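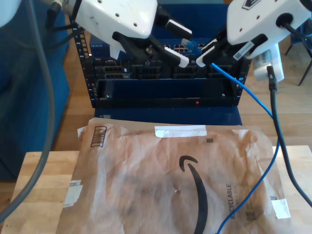
Sat 5 November

Spent most of today on the labels, of all things. I've been putting off the Pastent label stock for weeks because the old roll still had a bit left on it, but the old roll finally gave up (the backing came away with the glue still on it, lovely) so I had to get on and compare the new ones properly. My grumble with every label we've had is that they're fine on a big flat jar and hopeless on anything with a row of ports along it, like that black rack-mounted network switch, where you've got next to no bare surface and whatever you stick on ends up half over a hole. So I want something narrow that stays put and that I can still read from a stool.

Cut strips of three kinds: the old paper one, Pastent matt and Pastent gloss. Stuck each on painted steel, on bare aluminium and on one of the Trolgate storage tubs, which have that slightly waxy feel and shrug off nearly everything. Wiped all the surfaces with meths first, left them to dry, pressed down with a thumb. Then I went and had a cup of tea and came back after 30 minutes.

Paper: good on steel, all right on aluminium, dropped off the tub before I'd even sat down again.

Matt: good on everything! Corners lifting very slightly on the tub, but I had to go looking for it with a fingernail.

Gloss: sticks beautifully but the ink smears. Gave it 15 minutes to dry and it still came off on my cuff, so that's one shirt for the rag bin. Might be the pen's fault. Must try it with the blue one if anybody can tell me where the blue one has gone.

Also had a go at the lettering size. The Prellura printer will do 2 mm capitals if you bully it through the menus, and they look very smart, but I can't read them without my glasses. 3 mm is much kinder. It only leaves room for a short code, though, so the long names we settled on in September won't fit on the narrow strips – I'd rather shorten the names than squint. Suggestions on the whiteboard please, and keep them clean.

Ajayi offcuts: the drawer is full again. I've put the best bits of sheet in the tall tub and the rest can go on Monday unless somebody shouts.

Left the test strips up over the weekend, on the end of the shelf by the window. Please don't peel them, however tempting. Still to do: try matt on the curved pipe, order another roll, find out why the printer feeds a blank every time it wakes up.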